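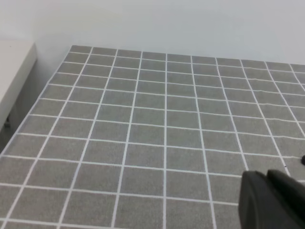
Mantel antimanchas Firilier: opinión después de un mes de uso

Categoría: Hogar y cocina > Textil de mesa

Compré el mantel Firilier en marzo para la mesa del comedor, que usamos para comer, para los deberes y para coser. Lo pedí en la tienda Prornby y pagué 64 euros por la medida de 300 cm de largo. Venía enrollado en un tubo de cartón, y lo agradezco, porque el anterior, un Seok, llegó doblado en ocho y nunca perdió las marcas.

El tejido es poliéster con una capa de resina por la cara superior. El fabricante indica 258 gramos por metro cuadrado. Pesa lo suficiente para que no se levante al abrir la ventana y cae bien por los lados.

Con los líquidos cumple. El agua y el vino se quedan en la superficie y salen con una bayeta. El aceite deja cerco si pasa la noche, y para quitarlo tuve que frotar dos veces con jabón de platos. La cúrcuma no salió del todo. Queda una sombra amarilla junto a una esquina que solo veo yo.

Lo peor es el calor. Puse una cafetera recién retirada del fuego y la resina quedó mate en ese punto. La etiqueta lo advierte en letra muy pequeña. Ahora usamos salvamanteles siempre.

Lo he lavado tres veces a 30 grados, sin centrifugar. No ha encogido. El dobladillo de un lado corto empezó a soltarse en el segundo lavado y lo repasé a máquina en cinco minutos, pero por ese precio debería venir mejor cosido. El Trerkuvitz de mi hermana costó menos y lleva doble costura, aunque el suyo resbala bastante sobre madera barnizada.

Lo volvería a comprar en una medida más corta. Le pongo un siete.

Publicado el 12 de abril de 2020

Compartido 64 veces | 5 comentarios

Contacto | Aviso legal | Volver arriba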